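Jocelyn Buenaventura
Ceasefire text, annexes, footnotes. Mostly footnotes.

1/ The Zullholm–Plarkville ceasefire entered into force Friday at 06:00. I have now read all 331 pages of it. Notes follow, in page order where possible.

2/ Article 1 defines "fire." Article 2 defines "cease." Article 3 states that the definitions in Articles 1 and 2 apply only when the words appear separately.

3/ Shelling is prohibited between 06:00 and 22:00. Shelling that begins before 06:00 may be completed, provided the crew files a Notice of Continuing Activity with the Joint Secretariat. The form is in Annex D. Annex D is under negotiation.

4/ Small arms are covered by a separate schedule. A burst of 16 rounds or fewer is logged as a "remark." Anything longer is an "exchange of views" and needs a countersignature from the side being viewed.

5/ The buffer zone is 600 meters wide. Zullholm measures from the front edge of its trenches and Plarkville from the back edge of its own. The two maps overlap at a dairy farm, which under the agreement is now inside both armies and outside both countries.

6/ The farm has received 19 letters from the Secretariat. The first asked whether it would consent to being a coordinate. The other 18 are reminders.

7/ Lead drafter for Zullholm was Noel Manalo, previously of the Ministry of Ports. Zullholm is landlocked. His section on maritime incidents is the clearest in the document and I recommend it to students.

8/ Plarkville's team was led by Nam-gil Ra, who held up signature for two weeks over the typeface. Zullholm had submitted its copy in Futura. Plarkville regards geometric sans serifs as a provocation. The compromise sets the operative clauses in Futura and the signatures in whatever the pen does.

9/ Monitoring. The Lazarević Mission will deploy observers to both sides of the line. Per Article 27, observers may observe. Per Article 28, they may report what they observe to the party observed, who has ten working days to suggest a different verb.

10/ I asked Marin Jurić, the mission's spokesman, how many violations were recorded on day one. He said the mission does not record violations. It records "events inconsistent with the expectations of one or more parties." I asked how many of those. He said the spreadsheet was locked by another user.

11/ Prisoner exchange is on page 212. Both sides agreed to release everyone simultaneously, on receipt of everyone else. The working group on simultaneity meets in January.

12/ Humanitarian access: trucks may enter the buffer zone if empty, and may be loaded once inside, from a second truck, which must also be empty on entry. Janelle Dizon at the relief desk tells me they have written to request clarification. The Secretariat has confirmed receipt of a letter — it would not say whose.

13/ Several people have asked about sanctions for non-compliance. See Article 44. A party in material breach loses its turn to choose lunch at the next plenary. On a second breach the matter goes to arbitration, and lunch is provided by the arbitrator.

14/ Both governments have declared victory. This is permitted (Article 51, "Declarations"), as long as neither specifies over whom. Plarkville's parade route was submitted on time. Zullholm's was returned because it crossed the line twice and the band is classified as a vehicle.

15/ Correction to post 4: the threshold is 16 rounds per speaker, per topic. A reader in the Plarkville artillery pointed this out and attached the relevant table, for which thanks. Correction to post 11: the working group on simultaneity meets twice in January, once on each side, at different times.
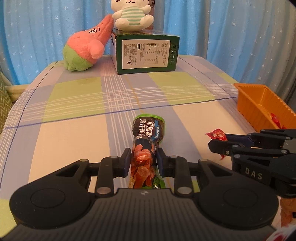 16/ Annex D has just been circulated in draft. It is 19 pages and refers throughout to an Annex E. I will start a separate thread when I have a copy of Annex E. Replies are open until 22:00.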